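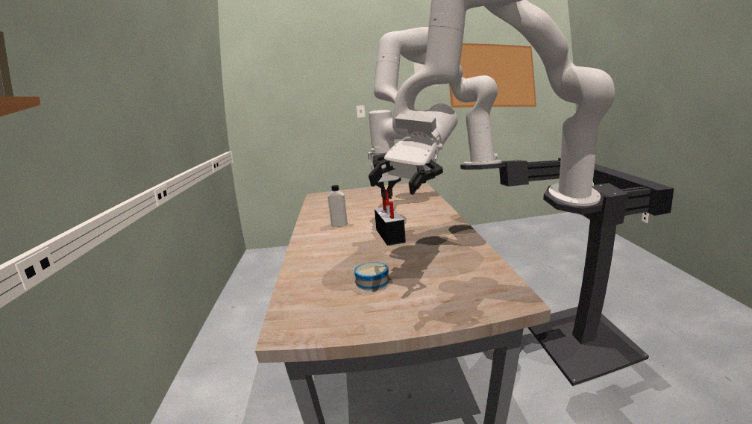
Practice Runs Without the Broken Parts

Fung-ping Kan laughs when I ask how many times the arms have knocked the bottle over. "In here? Who cares! You hit reset and it's standing again."

Kan leads the scene library at Lolcombe, the small outfit behind Voltari, a simulation kit for people working with two-arm setups. I had been using the kit for 7 evenings when we spoke, and I came with a long list of questions (and a fair bit of excitement, I admit).

The tabletop room was the first scene the team finished, and it is still the one Kan opens for new users. Two white arms, a wood-topped table, three things to reach for. "People want to jump straight to a full kitchen," Kan says. "I tell them to start with the red piece in the black box. It has two thin prongs, and the gripper has to come down right over it. Get your approach angle wrong and you'll know."

I did know, many times over. What kept me going was how quick it is to change something and try again – a new start pose takes a couple of clicks, and the low round container can go anywhere on the table.

Kan is just as happy talking about shadows. "The arms throw big soft ones across the wood. We had them off in the early builds and it looked clean and wrong. Your vision code needs to deal with that stuff."

The library now holds 1,243 starting layouts, and I have barely made a dent. My one gripe is the manual, which skips over the rail mount settings in two short paragraphs. Kan winced at that. A longer chapter is planned for December, along with a second room, which the team has been calling Lunier.

"That one has drawers," Kan says. "I'm so excited about the drawers."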